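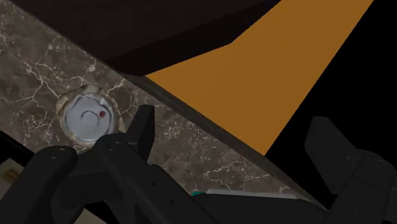 Martin Bidell
Lecturer in Building Finishes, Morkness College

Handout 6: Tiling a bathroom floor over timber

Read this before the April practical. It covers preparation and setting out. Grouting is in Handout 7.

Checking the floor

A timber floor moves, and tile does not. Most failed floors we are called to look at were tiled straight on to boards with too much bounce in them. Walk the whole room in heavy boots before you unload anything. If a board dips or creaks, lift it, look at the joist and fix the cause. Extra noggings are usually enough in a small room. In the McIntyre house, which we use as the worked job for this unit, two joists had been notched too deeply for old pipework and had to be doubled up.

Check for level with a long straight edge in both directions and mark the high spots in pencil. Plane or sand these first. Fill the hollows afterwards.

Overlay

Fix a tile backer board over the sound floor. Bed it in flexible adhesive and screw it down at 300 mm centres, closer at the edges if the manufacturer asks for it. Stagger the joints so that four corners never meet, and keep them off the joints in the boards below. Leave a small gap at the walls. The skirting will cover it.

Tape all joints. Around the toilet and the shower tray, carry the tanking membrane up the wall before the floor tiles go down.

Setting out

The McIntyre bathroom is 2248 mm wide by 3000 mm long. Find the centre line of the longer walls and snap a chalk line. Lay a dry row along it with spacers, then a second row across it. Look at the cuts at each end. Anything under 40 mm is hard to cut cleanly and looks poor, so move the starting point by half a tile and try again.

Old rooms are seldom square. Take the doorway as the line that matters most – it is what people see first – and lose the taper behind the toilet or under the basin.

Laying

Mix only what you can use before it starts to skin. Comb the adhesive in one direction and back-butter large tiles. Lift one tile early on and check the coverage. Clean the joints as you go.

Keep off the floor until the time given on the bag has passed. In a cold room allow longer.

For the practical

Bring knee pads, safety glasses, a pencil and a tape. Trowels and cutters are in the Plollumov workshop and must be washed before they go back on the rack.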